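Trirnada

Trirnada is a form of ensemble mask theater that grew up in the harbor town of Bretine and is now taught and played well beyond it. A full troupe has 8 performers, who share every role between them and swap masks in plain sight of the audience, often in the middle of a line!
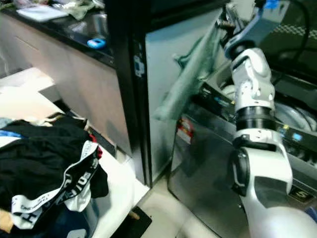 A pale green cloth held by a robotic arm, with a stainless steel washing machine behind.

Training

Newcomers usually start with the Alcombe exercises, a lively set of 22 short games built on breath, balance and listening. Players work in pairs at first, one leading and one echoing, and then the whole group joins in. The results can be wonderfully funny, even at a first rehearsal.

Performance

A typical show runs 70 minutes with no intermission. It has two halves, the "walk" and the "return," and the second replays the first with every role changed hands.
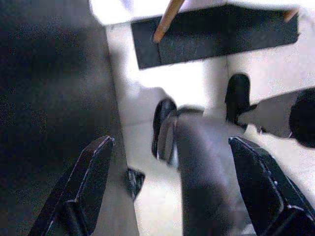 Audiences often pick up the pattern quickly and call out the next mask before it appears, a habit the players warmly encourage. The best-loved piece is Yurchenko, a comedy of mistaken letters staged in Bretine each August.

See also: Mask theater, Ensemble acting, Physical comedy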